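Akuneo Brillenputzstation für die Wand, Modell Elter
Artikelnummer 412 · Reinigen & Pflegen · Zubehör für Werkstatt und Büro

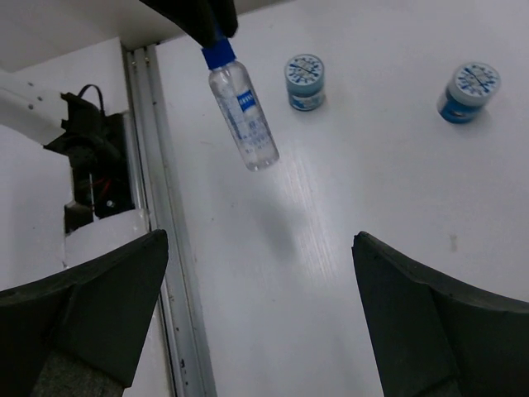
Foto: Archiv Akuneo. Fläschchen und Döschen nicht im Lieferumfang.

Brillenträger putzen ihre Gläser bekanntlich am Hemdzipfel, und zwar bevorzugt an dem Hemd, mit dem sie vorher unter einer Drehbank lagen. Die Elter hängt neben der Tür und macht ein Gegenangebot: Halterung für eine Sprühflasche, Spender für Papiertücher, Abwurf für die benutzten. Das ist der ganze Funktionsumfang. Eine App gibt es nicht, und sie ist auch nicht geplant.

Das Gehäuse besteht aus pulverbeschichtetem Stahlblech und wird in Mustitz gekantet. Wer schon einmal eine Kunststoffstation mit dem Ellenbogen von der Wand geholt hat, weiß das zu schätzen. Vier Schrauben und Dübel liegen bei, dazu eine Bohrschablone, die auf dem Kopf stehend genauso gut passt wie richtig herum. Das hat uns viele Telefonate erspart.

Der Flaschenhalter nimmt handelsübliche Sprühflaschen bis 43 mm Durchmesser auf. Schmalere Flaschen sitzen mit dem beiliegenden Gummiring fest. Der Gummiring ist das Teil, das beim Auspacken unter das Regal rollt. Ersatz gibt es im Neunerpack.

Was in die Flasche kommt, entscheiden Sie. Für beschichtete Gläser empfehlen wir einen Reiniger, den der Hersteller der Gläser ausdrücklich freigibt. Fensterreiniger, Bremsenreiniger und Spucke gehören nicht dazu.

Technische Angaben
Maße (B × H × T): 260 × 310 × 118 mm
Gewicht leer: 1,9 kg
Tücher: Format Cabrera C2, gefaltet, trocken
Abwurf: herausnehmbar, spülmaschinenfest
Farbe: Lichtgrau (Signalgelb auf Anfrage, auch wenn wir nachfragen werden)

Lieferumfang
Station, Abwurfbehälter, Gummiring, Befestigungssatz, Bohrschablone, ein Paket Tücher

Häufig mitbestellt
Nachfüllpack Cabrera C2
Gummiringe, 9 Stück
Hinweisschild »Bitte nicht für Bildschirme« (wirkt mäßig)

Lieferbarkeit
Die Ausführung in Lichtgrau ist ab Lager verfügbar. Signalgelb wird ab April wieder beschichtet. Bestellungen bis 14 Uhr verlassen am selben Werktag das Haus. Sperrgut ist die Elter nicht, auch wenn der Karton einen anderen Eindruck macht.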